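Section 2. Planning and Budgeting Your Hand-Held Gripper Kit

Read this section before you place an order. Planning is a fun part of the project, and an hour spent on it now will save you a lot of reordering later!

2.1 Decide how many stations you need

1. Write down the tasks you want to record in your first season. Keep it to 11 or fewer.
2. Mark each task as one-handed or two-handed. A two-handed task needs a pair of grippers, so it uses up your budget twice as fast.
3. Decide how many people will work at the same time. Each operator gets a full set: grippers, marker cubes, cables and a carrying rig.
4. Add one spare gripper for every 5 in use. You will be very glad you did.

Note: Order left and right units in matched pairs. The Drota grips have the same part number on both sides, but the cable exits differ, so check the letter at the end of the order code.

2.2 Measure the room

1. Measure the open floor, wall to wall, with the chairs pushed in.
2. Leave enough room for two operators to turn around with their rigs on without bumping elbows.
3. Mark your power outlets on the floor plan, along with every desk that will hold a monitor.

An ordinary office is a great place to start. You can spend the money you save on a second set of fingers, and the desks you already own will work fine for reviewing recordings. 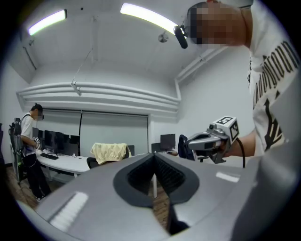

Lighting deserves its own line in the budget. Marker cubes are tracked best under even light, so price window blinds and fresh ceiling tubes together, and get both quotes before April if you want them installed by summer.

CAUTION: Do not run cables across a walkway. Budget for cable covers at every crossing.

2.3 Fill in the cost sheet

1. Enter the hardware first: grippers, cubes, lenses, rigs.
2. Enter the wear parts next. Finger pads are rated for 1,000 hours of use in the Zoseck kit, and a busy room gets there sooner than you'd think.
3. Enter storage. Buy the drives with the grippers, and stop recording when a drive is 95 percent full.
4. Enter training time for each operator. Raghavendra Gounder set up the Prirnilport room with two paid practice days per person, and we love that number.
5. Send the sheet to your Rodrigues sales desk for a parts check. They will return it with stock dates filled in.

Note: Prices in Appendix B were last updated Aug 19, 2022. Ask for a current list before you sign.

Go on to Section 3 when the cost sheet is approved.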